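The Skirngate fan desk is pleased to share its October notes on the second season of the celebrity dance series Trarero. Thread follows.

Astik and Myung remain the most discussed couple of the season. Their waltz last month received the highest viewer score to date, and the judges asked them to return for the closing number.

We received 606 replies to our reader survey. The question was simple: which performance should be repeated at the finale? The waltz came first, with the opening group number close behind.

Several readers asked whether the two stars are engaged. Neither has made any statement on the matter. Skirngate does not publish rumors about private life and will not do so in this case.

On wardrobe: the green velvet jacket worn by Astik in week 9 was made by the show's own costume department. It is not for sale. Please do not send us further requests for it.

The finale begins at 8 p.m. Viewing party places are limited to 80. A waiting list is open and now holds about 200 names. Members who can no longer attend are asked to release their place as early as possible.

Myung will also present the lifetime award before the results are read. The name of the person receiving it has not been released.

Our recap will be posted the morning after the finale. Replies to this thread stay open until then.

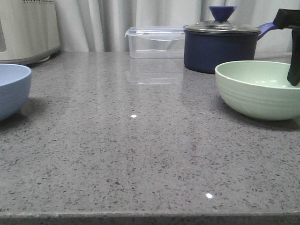
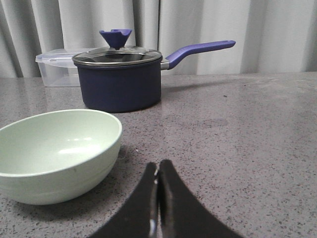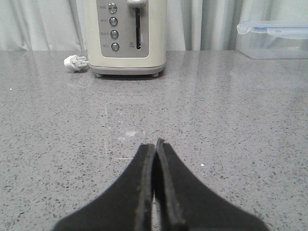
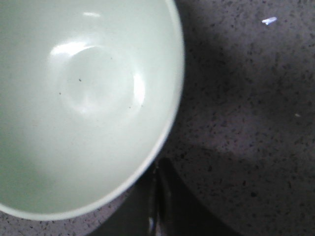 On the kitchen counter, October.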